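Hokbridge Two-Arm Table Cell: Setup and Care

Everything we'd want a new owner to know before the first morning with the cell
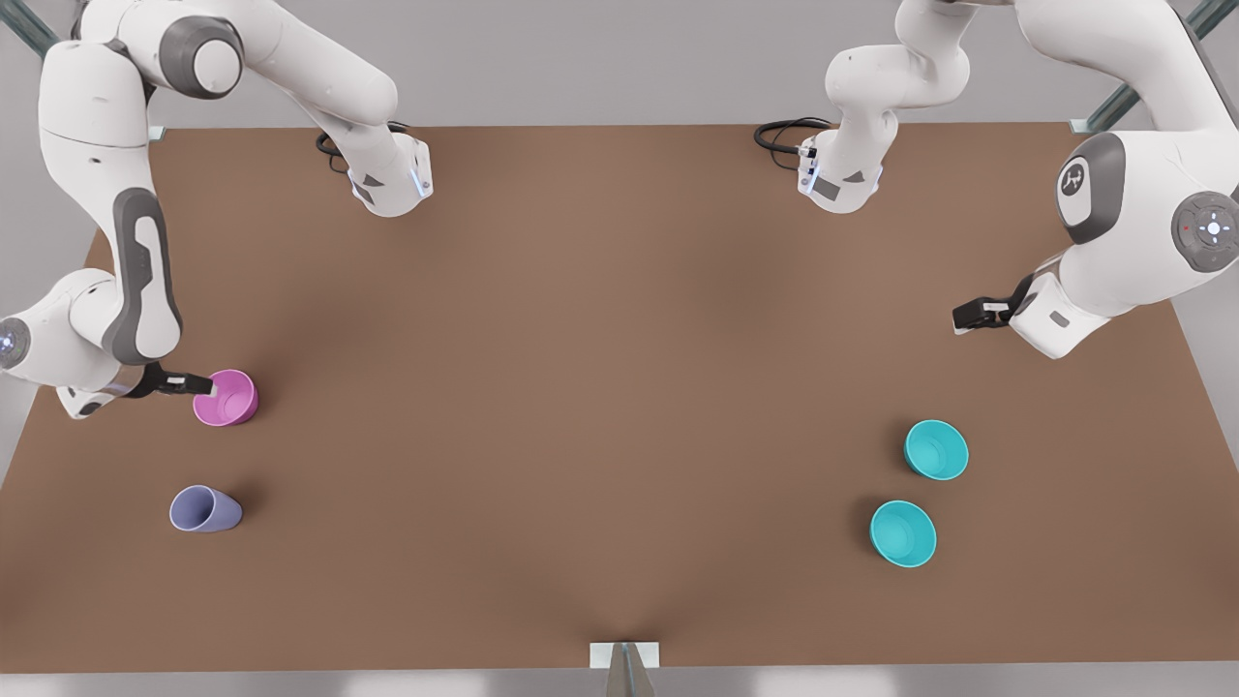

We have been building the Hokbridge in our Prustmont shop long enough to know that most people unpack it with great excitement, bolt it down in a hurry and then spend the next afternoon wondering why one arm lands a finger's width away from the other. So please, put the kettle on and read this page through once before you pick up a wrench. It covers how the cell goes together, what it likes to have done to it month by month, and which parts you can change yourself.

What you get

The Hokbridge comes as a table on a metal frame, two arms, a gripper for each arm, the cables and a small box of spares. The practice version of the cell, which runs in the Cisora simulator, is included with every order. Many of our customers spend a week or two in Cisora before the crate even arrives — trying out cup and bowl jobs, getting both arms used to sharing one table — and we think that is time very well spent. Positions you save there can be carried over to the real cell, though you will want to touch up each one by hand, at low speed, with somebody standing next to the stop button.

Setting it up

Choose your floor first. The frame has leveling feet and will forgive a gentle slope, but it won't forgive a floor that bounces when a pallet truck goes by. Level the table lengthwise, then crosswise, then lengthwise again. The second pass nearly always finds something the first one missed.

The arm bases go on the far edge of the table, facing the operator. Start all the base bolts by hand, then bring them up evenly in a cross pattern with the torque wrench set to 90 inch-pounds. Do one arm completely before you start on the other, and have a second person hold the arm until every bolt is in. They are not terribly heavy, but they are awkward, rather like carrying a folded lawn chair that has opinions.

Leave a generous loop of slack in the cable behind each base. We see a good many cables pulled tight and zip-tied so that everything looks tidy, and those are the ones that come back to us with a cracked jacket at the connector. A loose coil is fine, so long as neither arm can reach it. Walk both arms slowly through their full travel and watch the cables the whole time.

Teaching the two arms about each other

Each arm needs to know where the other one is. Screw the pointed Koller calibration tip (it's in the spares box, in the little green bag) onto the left arm, touch the reference marks in the order the screen asks for, then move the tip across and do the same with the right. If the two results disagree, check the base bolts before you repeat anything. Save the result under a new name and keep the old one, just in case.

A word about left and right: we name the arms from the robot's side of the table, so when you stand facing the cell, its right arm is on your left. Everybody mixes this up in the first week. A strip of masking tape with an R or an L on each base cures it nicely.

Looking after it

Wipe the tabletop and the gripper fingers at the end of each shift with a damp cloth and a drop of dish soap. Please no solvents on the finger pads; they go hard and shiny and lose their hold on anything smooth, plastic cups especially. Once a month, check the base bolts, look over the cables and run the calibration check from the service menu. February is a good time for a longer look if your building is heated, as dry air brings dust into every corner.

Change the finger pads when they look glazed or the edges begin to lift. Take the power off, let the arm rest on its support, peel the old pad away and clean the finger before you press on the new one. Always change both pads on a gripper together, and run a few gentle test grips before going back to full speed.

Joint covers may be taken off for cleaning. What is underneath them should be left to us. If a joint grumbles, runs warmer than its neighbors or stops short of its saved position, switch the cell off, write down the code on the screen and get in touch.

Spares and help

Finger pads, set for one gripper: part 114
Base cable with connector: part 100

Konrad Ortner looks after the service desk and is glad to take a call before you order, particularly if you aren't sure which cable you have. The desk opens at 7:30 in the morning. Please have your serial number handy; it is on the plate under the table.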